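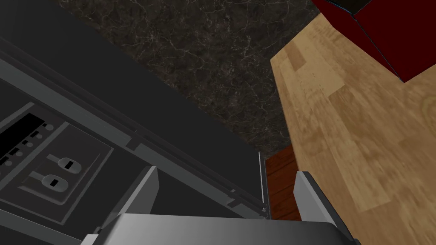 *A simulated kitchen seen from above an open two-finger gripper, with an appliance control panel at left and a butcher-block surface at right.*

The first thing Glenys Ifans asks for when a lab sends her a simulation result is the reset file. The success rate can wait. A reset file records where every object stood when each trial began, how far each joint was turned, and which random seed produced the arrangement. Of the submissions Gikell received before November, most came without one.

Gikell tests household manipulation software for companies that plan to put arms in real kitchens. Ifans runs its simulation desk. Over the past year she and Huw Gethin, a controls engineer at Eronent, have drafted a practice guide for reporting simulated trials. The current version has 39 clauses. It carries no legal force, and neither author expects it to become a formal standard soon.

"People treat the simulator as a neutral place," Gethin says. "It has settings. Somebody picked them."

**What counts as done**

The longest part of the guide deals with success conditions. A toggle switch is the usual case. In a simulator, a switch is a joint with a range of travel, and the software reads its angle directly. A lab may call the task complete when the joint passes the halfway point, when it reaches the end of its travel, or when the appliance changes state. The three conditions can give different scores for the same set of trials.

Clause 12 requires the threshold to be stated in degrees or as a fraction of full travel. Clause 13 requires the state to hold for 60 simulation steps after the gripper has moved clear. The second rule was added after a Gikell review of 2,201 recorded trials, in which a number of switches had been scored as thrown while a finger was still pressing on them. On release, they went back.

Neighboring controls get a clause of their own. If two switches share a plate, a trial that moves the wrong one must be logged as a side effect, even when the correct one is moved later. Labs may still count the trial as a success, but the side effect has to appear in the same table.

**Contact and force**

The guide asks for the friction value of each contact surface, the physics time step, and the maximum force the fingers can apply. It also asks for the collision shape of each finger. Many simulators display one mesh and compute contact with a simpler one. A finger that looks square may be treated by the solver as a rounded block, which changes how it catches on a narrow lever.

Overlap between solid parts must be reported when it exceeds the limit set by the lab before testing. The guide does not fix that limit. Gethin wanted a number; Ifans argued that it depends too much on the solver. The clause now says the limit must be written down before the first trial is run.

**Looks and layouts**

Wegener, which builds kitchen scenes for training, objected to an early clause on surface materials. It would have required every texture to be listed by file. The revised text asks for the number of distinct countertop, cabinet and appliance finishes, and whether any finish used in testing was also used in training. Camera placement must be given relative to the wrist or the base, with the field of view.

Each layout must be run at least 10 times with different seeds. Results are reported per layout before they are averaged. Brandow, an arm manufacturer that tried the draft on its own software, found that its overall score hid one kitchen in which the arm failed every trial. The appliance there stood too close to the edge of the arm's reach.

**Open items**

Two sections remain unfinished. One covers human operators who drive the simulated arm to produce training data, and whether their failed attempts should be kept. The other covers the transfer to hardware. Gethin's draft text says that a simulated result may not be cited as evidence of safe operation near people. Ifans agrees with the rule and is still rewriting the sentence, which in its present form could be read to exclude simulated collision tests from a safety file altogether.

Comments on both sections go to the simulation desk at Gikell. Reset files should be attached.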